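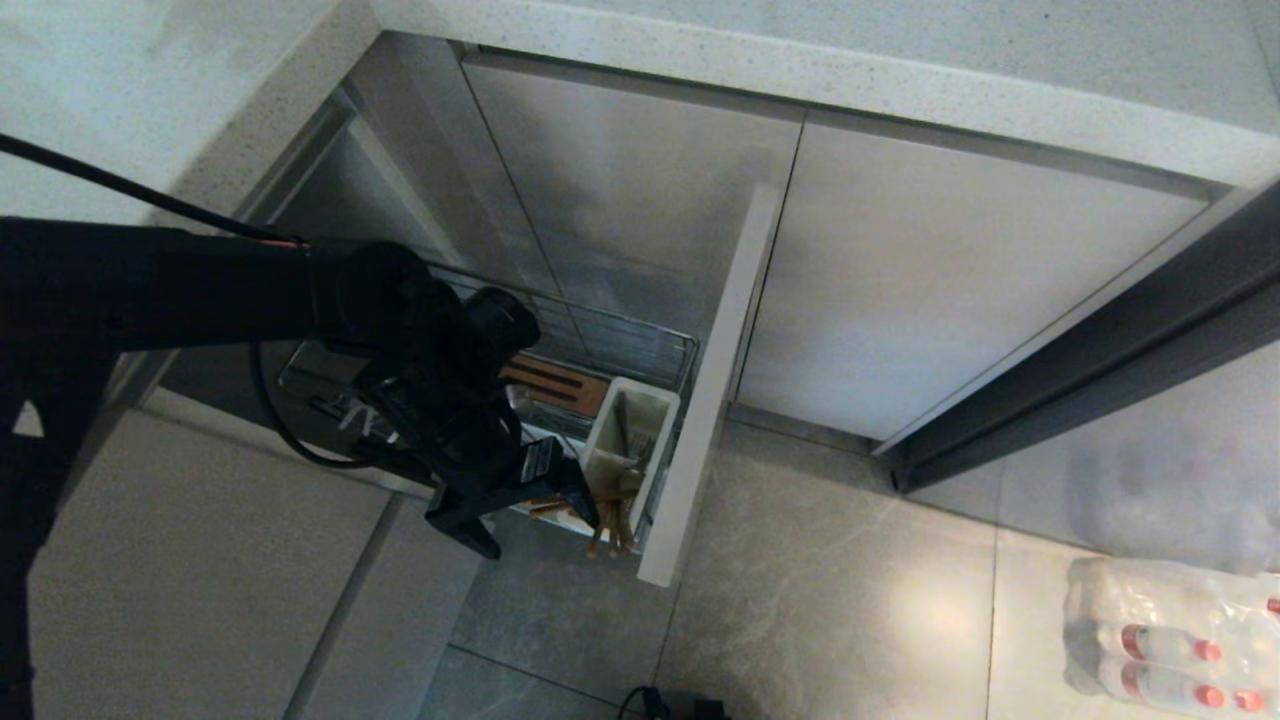

Start with the drawer beside the hob, Hường Lý advises anyone redoing a kitchen, and leave the grand larder for later. She has fitted kitchens in Candmont for 20 years and gives every customer the same opening line. The narrow pull-out, she argues, is the cupboard people open most and plan least.

The idea is simple. Where a run of units leaves a gap too slim for an ordinary cupboard, a tall, thin drawer goes in behind a front panel. Inside is a wire basket on runners. Pull the handle and the whole thing comes out sideways to you, so both long sides can be reached. For years these gaps held tea towels or a stack of baking trays. Now they are just as likely to hold knives, chopsticks and cooking spoons.

Knives are the main reason. A knife block takes up a fair bit of worktop, and it collects splashes if it stands near the cooker. Put the same block in the basket, towards the back, and the worktop is free. Hường Lý suggests measuring the block with the longest knife in it before ordering anything. You need room above the handles for the drawer to close, and room above the open drawer to lift the blade straight out. Under an overhanging stone top that means pulling the drawer out fully every time, so it is worth paying for runners that extend all the way.

A caddy at the front does the rest. Plain white plastic is fine and goes in the sink when it needs a wash. Tall things suit it best – spatulas, ladles, a whisk. Anything shorter than a hand disappears to the bottom and gets forgotten.

Chopsticks are a different problem. They are thin enough to slip between the rails of a wire basket, and once they poke out underneath they can catch on the frame as the drawer shuts. Khoa Cù, who cooks for a family of six on the Lumgate side of town, cut a strip of rubber matting to fit the bottom of his basket. It took him ten minutes with kitchen scissors. He had bought a moulded tray first and sent it back, as it was a few millimetres too wide.

Prices vary more than they should. At Nông, the kitchen shop on the high street, a basic chrome basket with side-mounted runners costs £50. The soft-close version, with two shelves and a bracket that lets you adjust the front panel, is £122. The cheaper one does the job if the load is light. A full block of knives is not light, and Bình Đàm at the shop steers people with heavy blocks towards the dearer set.

Fitting is a morning's work for someone used to it. The runners must be level with each other or the basket drags. The front panel goes on last and is lined up with the doors on either side, with an even gap all the way down. On pale matt doors a crooked gap shows from across the room.

Cleaning is the part owners complain about. Crumbs fall through the wire and land on the cabinet floor, where a cloth will not easily reach. Most baskets lift off their runners, though the catch is often stiff. Hường Lý takes hers out every April, wipes the rails with a damp cloth and dries them before the basket goes back. She empties the knife block at the same time and turns it upside down over the bin, then stands it by an open window until the evening.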